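Cahier d'atelier – cellule de manipulation de plaques
2018-12-01

Atelier calme, j'en profite pour mettre au propre les règles de travail de la cellule, en simulation d'abord, puis sur le vrai plateau. Jusqu'ici tout était dispersé entre les commentaires du code, deux feuilles scotchées sur l'armoire électrique et la mémoire de Bastian. Je note ce qui est décidé, ce qui se discute encore, et ce que j'ai repris aujourd'hui.

Point de départ : la revue de juin. Ingegerd Forsberg avait demandé sous quelle règle une pose était acceptée, et on lui avait donné trois réponses différentes. Folke prenait l'écart de position, Bastian le retour du simulateur, moi je regardais la plaque. Depuis on a progressé, mais il n'existait toujours pas de page unique. La voici, version 2. La première ne parlait que de la vitesse.

1. Nommer les emplacements

Chaque emplacement du plateau porte un repère, lettre puis chiffre, et ce repère est le seul nom autorisé dans les scripts, les journaux et les conversations. Plus de « celui du fond », plus de « gauche ». La gauche dépend de l'endroit d'où on regarde, et la caméra de la pince ne regarde pas le plateau dans le même sens que l'opérateur. On a déjà perdu une demi-journée là-dessus : Folke avait corrigé un décalage vers la droite de l'écran, qui était la gauche du plateau, et il avait doublé l'erreur au lieu de l'annuler.

Conséquence pratique : tout décalage s'écrit dans le repère du plateau, avec son signe. Si on l'a mesuré dans l'image, on le convertit avant de l'écrire. Un décalage en repère image dans le fichier de configuration est un motif de refus à la relecture.

2. Orientation de la plaque

Le coin coupé sert de détrompeur. Il doit être déclaré dans le modèle, dans le fichier de tâche et dans la fiche de l'essai, les trois avec la même convention. J'ai trouvé ce matin une fiche où la rotation était donnée modulo un demi-tour. Pour la géométrie de la prise, ça ne change rien, la pince tient la plaque aussi bien dans un sens que dans l'autre. Pour la suite du travail ça change tout : le premier puits devient le dernier, et aucune alarme ne se déclenche.

Règle : une plaque posée à la bonne place dans la mauvaise orientation est un échec. Pas une réussite partielle, pas une note en marge. Bendik n'était pas d'accord au départ, il voulait deux colonnes dans le tableau. On garde la deuxième colonne pour le diagnostic, mais le verdict reste unique.

3. Prise

Contact par les deux côtés, doigts symétriques, sur le bord de la plaque. Jamais d'appui sur la face supérieure. La fermeture se fait en deux temps : approche à vitesse réduite jusqu'au contact, puis montée en effort. Entre les deux, on lit l'ouverture de la pince et on la compare à la largeur déclarée. Si l'écart sort de la tolérance, on rouvre et on recommence une fois. Au second écart, arrêt et consignation.

Interdiction de rattraper une prise de travers pendant le transport. C'était toléré dans les scripts hérités de Woluseck, avec une petite correction du poignet en cours de route. En simulation ça passe très bien. Sur la cellule, une plaque qui pivote entre les doigts ne revient pas forcément au même endroit, et avec du liquide dedans je ne veux même pas essayer.

4. Approche et pose

La descente au-dessus de l'emplacement est verticale dans le repère du plateau. Pas de diagonale, même courte. Point d'attente obligatoire au-dessus de l'emplacement, immobilité vérifiée, puis descente. Njål trouve que ça coûte du temps de cycle et il a raison. On regardera ça quand le reste sera stable.

Pour l'ouverture des doigts, la consigne est d'ouvrir juste assez pour libérer la plaque. Une ouverture complète va chercher l'emplacement voisin. Le bras de pince prend plus de place que le doigt, et le modèle de collision doit contenir les deux. J'ai vérifié : dans l'ancienne configuration, seuls les doigts étaient déclarés. Corrigé aujourd'hui dans la branche commune. Les essais passés avec l'ancien modèle restent archivés mais ne comptent plus dans les statistiques.

5. Ce qu'on accepte d'une simulation

C'est la partie la plus longue à écrire et celle où on se disputera encore.

Une série en simulation sert à rejeter. Une séquence qui échoue en simulation ne monte pas sur la cellule, sans exception, y compris quand on est sûr que « c'est le simulateur ». Si c'est le simulateur, on corrige le simulateur. Une séquence qui réussit obtient seulement le droit d'être essayée à vide, à vitesse réduite, quelqu'un à portée de l'arrêt d'urgence.

Les ombres et les reflets doivent rester actifs pendant les séries de vision. Bastian les avait coupés pour gagner du temps de calcul, et le détecteur de bord s'était mis à donner des résultats magnifiques. Avec l'éclairage dur, les limites d'ombre traversent la plaque et le détecteur en prend parfois une pour un bord. Je préfère le voir maintenant. Donc : éclairage tiré au sort à chaque essai, graine consignée, et interdiction de retirer une graine du lot parce qu'elle est « bizarre ».

Série de référence actuelle : 1014 essais. Échecs : 21. Sur ces 21, 19 viennent de la vision, avec une limite d'ombre ou un reflet prise pour le bord de la plaque. Les 2 autres sont des contacts à l'ouverture des doigts. Je les ai rejoués l'un après l'autre avec leur graine, ils se reproduisent. Le taux n'a pas grand intérêt tant que la distribution des éclairages n'est pas figée, et je demande qu'on ne le cite pas dans la présentation pour Haugen. Ce qui peut être cité, c'est la liste des causes.

À faire sur ce point : figer la distribution, l'écrire dans le fichier de série, refaire tourner le lot avec le nouveau modèle de collision.

6. Consignation

Pour chaque série : version du code, version du modèle de plateau, graine, repère de l'emplacement de départ et d'arrivée, orientation de la plaque, verdict. Le fichier est écrit par le programme, pas à la main. À la main on ajoute un commentaire, dans un champ séparé, signé.

On ne supprime pas un essai. Un essai interrompu par l'opérateur est marqué « interrompu » avec le motif. « Problème » n'est pas un motif. J'ai relu les commentaires de la série précédente et la moitié ne m'apprend rien, y compris les miens.

Les images prises par la caméra de pince sont gardées pour tous les échecs et pour un tirage au sort parmi les réussites. Bendik relit les réussites sans connaître le verdict. La dernière fois, il a contesté une pose que le programme avait comptée bonne, et c'est lui qui avait raison : plaque en appui sur un rebord, hauteur encore dans la tolérance. La tolérance de hauteur a été resserrée depuis.

7. Passage à la cellule réelle

Ordre imposé : à vide, puis plaque vide, puis plaque avec eau. Chaque étape a sa fiche, et on ne passe à la suivante que si la fiche est signée par quelqu'un qui n'a pas écrit la séquence. À trois présents, c'est facile. À deux, ça veut dire qu'on relit vraiment le travail de l'autre. Seul, on ne passe pas d'étape, on reste en simulation.

Vitesse réduite tant que le capot est ouvert. Le sélecteur de mode reste à clé, la clé reste sur la personne qui est dans la zone. Je l'ai trouvée deux fois sur l'armoire depuis la rentrée. Pas de nom, mais c'est la règle que je tiens le plus à voir appliquée, et elle ne dépend d'aucun réglage.

Le changement de doigts de pince remet la séquence au début du parcours, même si les nouveaux doigts sont « identiques ». Les doigts Jerkar qu'on a en réserve ont le même plan que ceux en place, mais la série d'usinage est différente et le jeu au montage aussi.

Reste ouvert

– Qui valide une modification de tolérance ? Pour l'instant, moi et Ingegerd. Si l'un de nous est absent, ça bloque.
– Durée de conservation des images. Le disque Gilla se remplit, il faudra trancher.
– La reprise automatique après une prise refusée : une fois, d'accord, mais faut-il changer l'angle d'approche à la deuxième tentative ou le garder ? Folke veut le changer. Je préfère le garder, pour que les deux lectures soient comparables.
– Réécrire la feuille de l'armoire électrique et jeter les deux anciennes.

Repris en fin d'après-midi l'emplacement A1 dans le simulateur, plaque tenue entre les deux doigts, nouveau modèle de collision chargé. Vue de la caméra de pince :
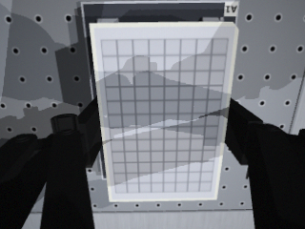

Njål Blomqvist demande qu'on ajoute au point 3 un contrôle de l'ouverture de pince juste avant la descente, en plus de celui qui suit le contact. Selon lui, une plaque qui a glissé pendant le transport passe tous les contrôles actuels jusqu'à la pose, et la règle qui interdit de rattraper une prise ne sert à rien si on ne mesure pas la prise une deuxième fois. Il propose aussi que le refus à ce stade ramène la plaque au point de départ, à vitesse réduite, avec le motif écrit par le programme.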